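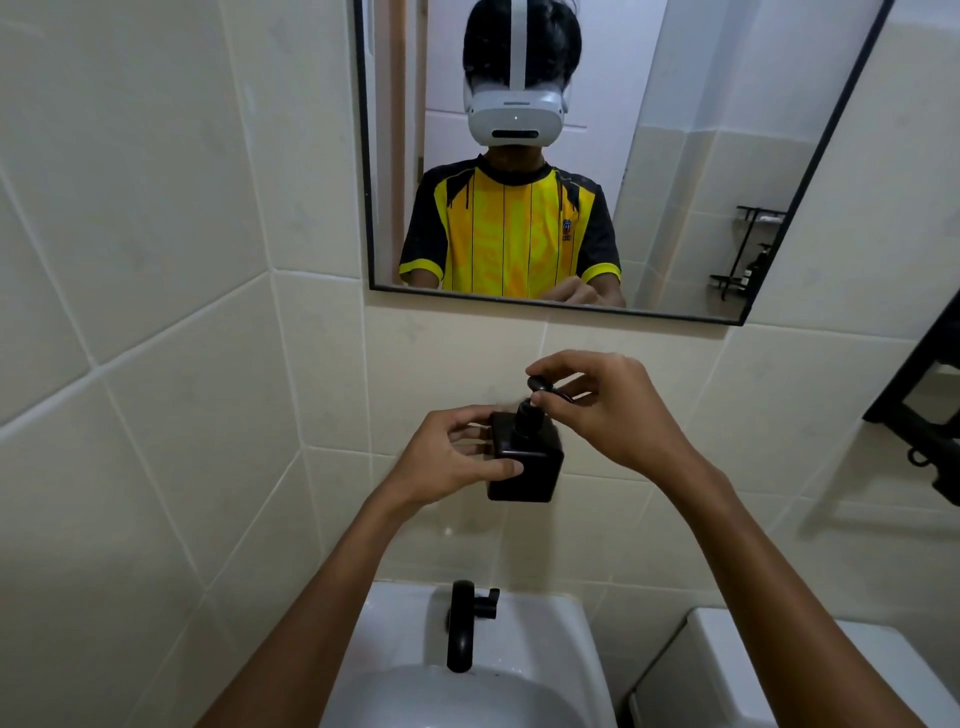
The night the pump stuck: notes for my talk at Rutthorpe
Nadhirah Tuhumury
Jul 11, 2022
Print this page | E-mail this page

(Wait for the doors to close. Water within reach this time!)

Hello, and thank you for having me. I'm going to talk for 20 minutes about a soap pump, and I promise it gets more exciting than it sounds. It's my favourite fault in years and I've been boring my colleagues with it since June.

Slide 1. The job. Our arm at Umbridge does bathroom chores: wipe the basin, put things back on the shelf, press the soap dispenser. It learns from people doing the same chores by hand. Pressing a pump looks like the easy one. One hand holds the bottle, the other goes on the pump head, push, let go. Ask the room who has ever thought about it. (Pause. Let them laugh.)

Slide 2. What went wrong. On run 28 the pump went down and stayed down. Dried soap in the neck, as we found later. The arm was waiting to feel the spring push back, and the push never came, so it pressed harder. Then harder again. The bottle slid off the basin edge, the arm went after it, and the wrist hit the tap hard enough to bend a finger plate.

No one was hurt. Say this early and say it plainly. Then say that Oda Björklund had been wiping that same tap a moment before, because that's the part that kept me awake.

Slide 3. Why the stop didn't stop it. I love this bit, so DON'T RUSH. We had a force limit, and it worked exactly as written. It looked at each push separately, and each push was under the limit. The pushes added up and nothing was adding them. Draw the staircase on the board if there is one. The Eklund controller logged every step quite happily as normal.

Slide 4. What we changed.
- 4 tries at a press, then hands off and call a person.
- If the bottle moves sideways, let go. Never chase it.
- Gate shut before the arm gets power, even for a quick wipe. Especially for a quick wipe.
- Sticky pumps, half-empty pumps and locked pumps now go into the practice set on purpose.

The last one was Oda's idea and it's brilliant. All our practice bottles had been lovely new ones. She went home and came back with a bag of horrible old ones, and we learned more from that bag than from the whole month before it.

Slide 5. Still open. The Runetti grip pads slip when there's soap on them and I don't have a good answer. If anyone here works with wet hands or wet grippers, please grab me at the break, I mean it.

(If short of time, drop slide 5 but keep the grip question. Play the clip with the sound on, the clunk matters.)

Questions. Someone will ask about the cost of the tap. It was the finger plate that hurt; the tap was fine.

Contact: Nadhirah Tuhumury, Umbridge | © 2022 | Back to top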